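Clikby Gripper Cable Fault: Frequently Asked Questions

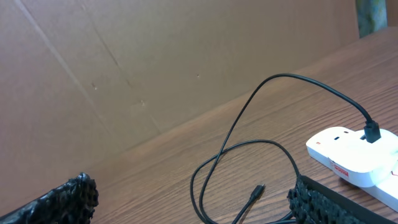

Answers for Clikby owners on firmware 2.52, which was pulled on 9 March 2024. If your arm runs any other version, none of this applies to you.

What is the fault?
During cable tasks, the gripper can report "grasp confirmed" when its fingers have closed on nothing. The arm then goes on to the insert step and pushes down with empty fingers. In some cases it catches a loop of cable on the way and drags it.

Is it dangerous?
It can be. Two sites reported a cord pulled partly out of a power strip, with the plug blades exposed while the strip was still live. No injuries have been reported to us. Until you update, do not run plug or connector tasks on live power.

What causes it?
The force threshold was set too low in 2.52. The textured finger pads press against each other when the gripper closes fully, and the software reads that contact as a thin object. Thick objects are not affected.

How do I know if my arm has done this?
Open the task log and look for code 252. It is written when the finger gap reads zero and the grasp is still marked as good. The log keeps the last 500 tasks, so export it before you do anything else.

What should I do if it happens while I'm nearby?
Press the emergency stop. Switch off power at the wall before you touch the cable or the strip. Do not reach between the fingers to free a cord, even if the arm has stopped moving.

Do I need new finger pads?
No. Pads from Humitz and Esfahani both show the fault, and both work normally after the update. Replace them only if the nubs are torn or peeling.

How many units are affected?
2,587 arms received the bad firmware.

How do I get the fix?
Install 2.53 from the settings menu, restart, and run the empty-grasp test. The arm should report "no object" every time. If it doesn't, leave it switched off and contact us.

Can I go back to 2.51 instead?
Yes, but you will lose saved cable routines.

Contact Clikby Support, Pristotham | © 2024 Clikby | Back to top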